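Search this site
Search
Type keyword and press enter

How to Get Old Stains Out of Colored Sheets (Without Losing the Color!)

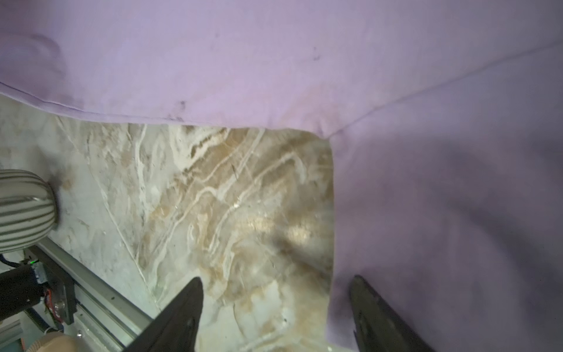 By the Fludden laundry desk | Posted 25/06/2020 | Filed under: Stains

I love a stain rescue, and colored bedding is my favorite kind. Lavender, dusty pink, faded blue, all of it can be saved more often than you'd think!

What you need: dish soap, oxygen bleach powder (never chlorine on colors), a soft toothbrush, and a tub or deep sink.

1. Spread the sheet over a table in good light and hunt for spots. Small dark ones love to hide near hems and seams. Mark each with a safety pin.

2. Put a drop of dish soap on a hidden corner, wait 15 minutes, and rinse. If the color holds, carry on.

3. Work soap into each spot with the toothbrush. Small circles, light hand (scrubbing hard on brushed fabric makes it pill, and you can't undo that).

4. Mix the oxygen bleach in warm water, using the amount on the tub, and test that on the corner too. Then in goes the whole sheet. I leave mine overnight if the label allows it.

5. Wash as usual and check every pin spot BEFORE drying. Still there? Soak again. Dryer heat sets stains like crazy.

6. Take out the pins and line dry in the shade. So satisfying!

Related
Soften Stiff Flannel in One Wash
Fixing a Popped Hem by Hand
Lunde Drying Rack: Our April Notes
Folding Fitted Sheets (2,648 views)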